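Skelteven teaching notebook – home set, box task
Saturday, July 4, 2020
Shared with: bench group | 4 comments

Holiday today, so the street is quiet and I got a long, unhurried stretch with the hand-held grippers, which is more than I can say for most of June. I'm writing this while it is fresh, because my notes from the last session were so short that I couldn't work out on Thursday what I had meant by "thumb thing, fix." (If anyone finds out what the thumb thing was, please write it in the margin for me!)

The task is the same one we settled on for the Hivby arm: small household things in an open cardboard box, shown by hand with two grippers, one item at a time. You hold one gripper in each hand, you do the job the way you would like the robot to do it, and Jotbridge takes care of lining up the two hands afterward. It sounds like play and for the first half hour it really is. After that your wrists start to have opinions.

I got 121 takes in all. I threw out 23 of them, nearly all for the same fault, which is me hurrying the approach. When I know where a thing is I dive for it, and a dive teaches the policy very little about how to line up. The ones I like best are a bit boring to watch. The hand comes in over the box, stops, turns the fingers to suit the item, goes down, closes, comes up a little way and waits there for a moment before it goes anywhere. I have started saying the steps under my breath, which helps the rhythm a lot, though I'm glad I was working alone.

Batteries first, as they're the easiest to be proud of. The AA size suits the blue pads very well if you take it flat and square across the middle. If you catch it near one end it wants to tip, and then you're correcting with your wrist all the way up. I kept the lift low on purpose this time. Last time I swung things up high and the grip in the middle of the move was never seen properly against the box floor.

After the small stuff I moved on to the part I had been putting off, the clutter, where things lie across one another and the second hand has to share the space. I like both of these for the group, so they go in here. 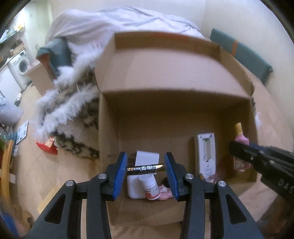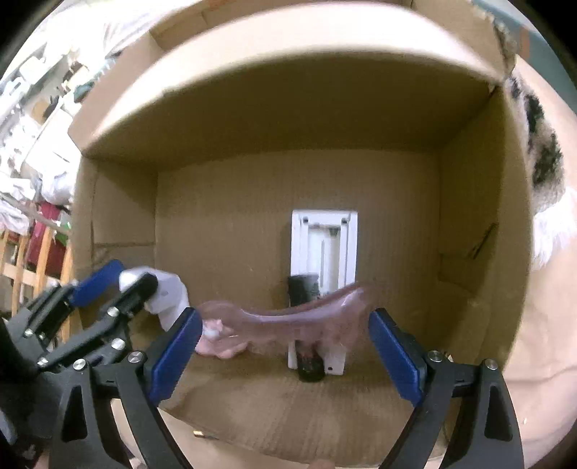
Notes on the two-handed part

The pink see-through piece is my favorite and also the one I cursed at most. It is slim at the waist and wider at both ends, so my first instinct was to pinch it in the middle and be done. But look at how far apart the fingers are in the second picture, one pad by each end of it. I want more takes that begin from a wide opening like that, with the closing done slowly and evenly, so that the arm sees the gap shrink on both sides. If one pad touches early the thing turns, and then you've shown it a turn you never meant to show.

See-through items are a worry in general. The black piece behind it shows right through, and I can well imagine the model deciding the two are one object with a funny outline. Schnyder's write-up on the shiny bottle set had a paragraph on this and suggested changing what lies behind the item from take to take. I only did that a handful of times today. Next session I'll do it on purpose, plain cardboard behind it for one, something dark for the next, something white after that.

The white housing is a different sort of problem. It is long, with raised rails down the sides, and it makes a nice handle if you come at it from above with the fingers on either side. Lying flat with other things on top of it, though, it has to be the last thing you go for. I think we should write the order down as a rule for whoever shows the task: top things first, always, even when the one underneath is an easy grab. I broke this rule myself in the morning and spent far too long afterward wondering why the takes felt messy.

Sharing the box between two hands went better once I gave the hands separate jobs. Whichever one is waiting should stay near its own side wall and keep still. When I let it drift toward the middle it blocked the view of the working hand, and those takes are hard to judge afterward even for me, and I was there. The flaps are a nuisance as well. They stick up and out around the opening just when you want to come in at a slant, so I ended up coming in more steeply than I would by choice. I decided to leave them on – I'd like the arm to meet them early and get used to them.

Things to do before the next round

Record 11 more clutter starts, all from a wide opening, working hand on the right for the first half and on the left for the rest.

Move the box a hand's width between batches. I forgot this for a whole stretch today and only noticed when I was going through the takes with my lunch. A policy that has learned one exact spot on the floor isn't much use to us.

Wipe the blue pads with a damp cloth at every break. They pick up cardboard dust, and I could feel the grip getting softer toward the end of the batch. Might be my hand getting tired too, I'm not certain which.

Check the finger screws on both tools before starting. One felt a little slack on the way to the bench and I gave it a quarter turn, no trouble after that.

Ask the Jotbridge folks whether a pause longer than a second gets trimmed. If it does, all my lovely patient waiting after the lift is being thrown away, and I shall be a bit sad about it.

I also want to try one batch where I make small mistakes and then fix them, a missed grab followed by a calm second try. Everything I've shown so far is the tidy version. The arm is going to miss plenty, and it ought to have seen somebody miss and carry on. I'd keep these in a folder of their own until we have talked it over.

Stopping now, wrists are done for the day. The takes are copying over to the shared drive and should be there by the time anybody reads this.

4 comments | Shared 11 times
Skelteven bench notes | Contact the group | Back to top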